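4.2 Scene state estimation and replanning

The Stetsiuk planner receives a symbolic scene state from the perception module before each grasp. In the earlier version of the system, this state was computed once, at the start of a task, and then updated only by the expected effects of each completed action. Errors in the expected effects were carried forward. A mug that rolled after release, for example, remained upright at its intended position in the planner's model, and the next approach path was computed against a scene that no longer existed.

The present version replaces this with a full re-estimation at every step. Segmentation is run on an overhead colour image, and each segment is matched against a library of object models maintained in Batow, our scene description tool. A match records the object class, a planar position and one of three support states: upright, lying, or resting on another object. The last of these was added in August, when it became clear that items placed on plates were being treated as obstacles to the plates themselves.

Objects with little contrast against the white tabletop remain the main source of error. Pale items are segmented using a second pass with a lower edge threshold, which improves recall at the cost of occasional false segments. The mounting holes in the table surface produced many such false segments during development – they are now masked using a fixed calibration map.

The arm is also a source of occlusion. When it extends over the table, its links and cables may cover objects that were recorded in the previous state. The planner does not delete these objects. It marks them as hidden, retains their last estimated pose and prohibits motions through the space they occupied until a clear view is obtained. The two configurations in Figure 6 place different demands on this rule.

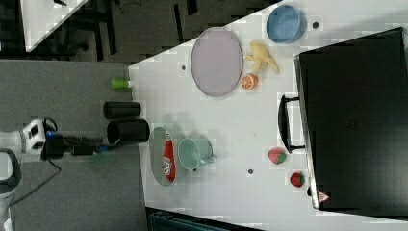
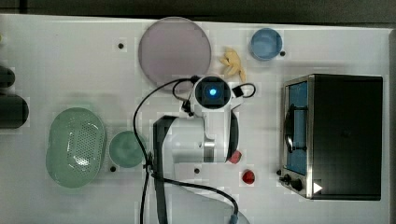
Figure 6. Tabletop arrangements viewed from above. First image: arm at the table edge, with a ketchup bottle resting on a plate and a mug on its side. Second image: arm extended over the table, with the toy toaster oven at right.

4.3 Evaluation of the replanning rule

Zlata Zakharchenko prepared a test set of 2,149 overhead images, with support states labelled by hand. The set was divided by table arrangement so that no arrangement used to tune the thresholds appeared in the evaluation. Labels were assigned from the image alone, and an object that could not be identified by the labeller was given the class "unknown" and left out of the matching score.

With re-estimation enabled, the Fidik controller completed 83 per cent of the pick-and-place tasks without an operator stop. Most of the remaining failures began with an incorrect support state, usually a lying cylinder recorded as upright. A smaller group occurred when the hidden-object rule left the planner with no permitted path. In these cases the arm withdrew to its rest position, the scene was estimated again and planning resumed. Withdrawal was limited to 2 attempts per task, after which the task was recorded as failed.

Re-estimation adds 34 milliseconds to each planning cycle on the Gargate workstation. This delay is small compared with the time taken by arm motion and was not optimized further. Running the matching stage only on segments that have changed between images would reduce it, but would also require a reliable test for change when the arm is in view.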